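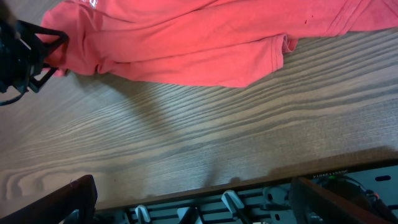 Red T-shirt, creased.

Open day at the Folthorpe animal hospital

The doors opened at 9, and by then there was already a line of dogs down the ramp. People too, but it was the dogs who had opinions about it. The letter had said pets were welcome at the front of the building and not past the double doors, and I had read this as meaning I could leave mine at home. I was in a minority. A beagle ahead of us worked out where we all were, lay down flat, and had to be moved along on his own fur like a bath mat.

I've been a client at Folthorpe since it was one vet and a waiting room with a fish tank. Now it has a parking lot with arrows. The new surgical building went up over the winter, and the April open day was their way of showing us where the consult fees had gone. I went partly out of interest and partly because my old cat is due for a dental in there and I wanted to see the room she would be insulted in.

Getting in

You signed in at the desk, got a sticker, and were put in a group. Mine had a few families, a retired couple who photographed every sign, and a teenager who wants to be a vet and asked better questions than the rest of us put together. We wore blue paper covers over our shoes. Mine split before the first door, and I did the tour with one foot sterile.

The first stop was the waiting area, which they have cut into a dog side and a cat side with a wall between. The cat side has shelves at about chest height so that carriers don't sit on the floor. The nurse leading us explained that a cat in a box on the floor, being breathed on by a Labrador, arrives in the exam room with a heart rate that tells you more about the Labrador. They also drape the carriers with a towel that has been sprayed with something calming. I asked if they had a bigger towel. She has clearly heard that one before.

There is a separate door for the bad visits, at the side, with its own parking space and a small room with a couch. We were shown it quickly and everyone got quiet. I was glad to know about it. In the old building you walked out past the cashier and a rack of squeaky toys.

The prep room and the scanner

Prep is where the shaving gets done. It has a steel table that goes up and down with a foot pedal, and the children were allowed to work the pedal, so for a while no talking was possible. On the wall was the checklist the team reads out loud before any anesthetic: the right animal, the right procedure, the right side, when it last ate. The nurse said the last one is where owners let them down. People swear the dog has had nothing since supper and then remember the toast. She asked us to please just say so about the toast. They would much prefer to move an appointment than find out the hard way, and they don't write it on your file in red, whatever you may have heard.

I have been the toast person. I looked at the checklist very hard.

Next door is the Ornen, which is the CT scanner, and plainly the apple of everybody's eye. It's a big white ring with a bed that slides through. Before it came, any animal that needed a scan had to go to Navarro, over an hour each way, and then the pictures came back and had to be explained over the phone. Now it happens down the hall. We were shown a scan of a dachshund's back on the monitor, turned this way and that so we could see the disk pressing where it shouldn't. The dachshund, we were told, is fine and has been forbidden the sofa. The dachshund does not accept this.

The teenager asked why a dog has to be put under for something that doesn't hurt. Because it has to lie still, came the answer, and have you met dogs. There was a longer answer too, with breathing and blurred slices in it, but I think the first one would have done.

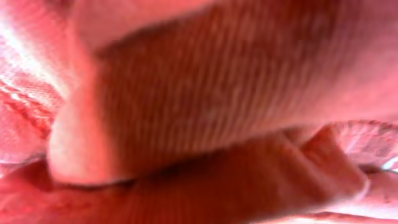
Somebody at the back of our group wanted to know whether any of this made a difference to the bill, and said that in her experience a new machine in the building tends to find a reason to be used. You could feel the rest of us step slightly closer to her. The nurse took it well. She said a scan is quoted in writing before it's booked, that X-ray and ultrasound still come first for most things, and that you can always ask what would change if you didn't do it. If the treatment would be the same either way, they should be telling you that. Our heckler said she would hold them to it, and I believe she will.

Surgery, through a window

We weren't allowed into the operating rooms, which is fair, given my foot. There are two of them, one for clean work like bones and one for everything else, and you look in through a long window from the hall. A stuffed bear was on the table under the lights with a tube taped to its muzzle and a blood pressure cuff on one arm. The monitor was running in demonstration mode, so the bear had a lovely steady pulse and better oxygen than I do on stairs.

What stayed with me was how much of the equipment is about warmth. Small animals lose heat fast once they're asleep and clipped, and a cold patient is slow to wake. So there's a blanket that blows warm air, a heated pad, warmed fluids, and for the very little ones bubble wrap around the feet. I had pictured something more advanced than bubble wrap. It works, apparently, and they get it free with the deliveries.

A nurse stays with each animal until it can hold its own head up. At the old place I used to imagine mine waking up alone in a cage and planning its revenge. It seems she had company the whole time and planned it anyway.

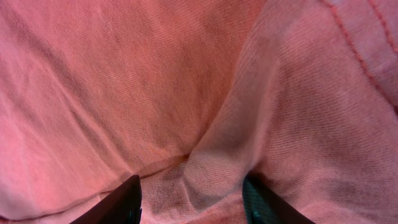 The wards

Dogs on one side again, cats on the other, and at the end a small room for rabbits and whatever else walks in. Most kennels had been emptied for the day except for patients who needed to be there, and those had a screen pulled across with a note asking us to keep moving. We kept moving. From behind one screen came a long, theatrical groan, and the nurse said without turning around that he'd already had his walk.

Each kennel has a card with feeding times, drugs, and a line for what the animal likes. I read a few of the blank samples they had filled in for us. "Likes: chin. Dislikes: everyone." I intend to copy that one out for the dental.

They talked a bit about feeding after surgery. A lot of patients won't touch anything the first evening, and the staff will warm the food up, offer it by hand, or sit there pretending to be interested in it. They use a soft recovery food called Minero that smells like the inside of a boot. The children were invited to sniff the can, and did, and one of them had to go outside.

Coffee and questions

The tour ended in the staff room, with coffee in a machine that also looked new and cookies in the shape of bones, for humans, carefully labeled. A vet took questions. Most were really about the asker's own dog. Here is what I wrote down, for anyone else with something booked:

Food stops the night before for cats and dogs, but water stays down until morning. Rabbits are different and should keep eating, so don't guess, call.

Bring the actual pill bottles, not a memory of what color they were.

You can leave a blanket that smells of home. Put a name on it, and don't make it the good one.

Pickup is by appointment now. Somebody will go through the instructions with you before the animal is brought out, as no one has ever listened to a word once the animal is in the room.

The plastic cone is still the plastic cone. I asked about the inflatable kind and was told that it depends on where the stitches are, and that a cat who wants to will get around it by bedtime.

I booked the dental on my way out, for a morning slot, and bought a raffle ticket. The prize is a bag of dog food the size of an armchair. The beagle was still in the lobby when I left, lying across the doorway to the parking lot, now refusing to go home.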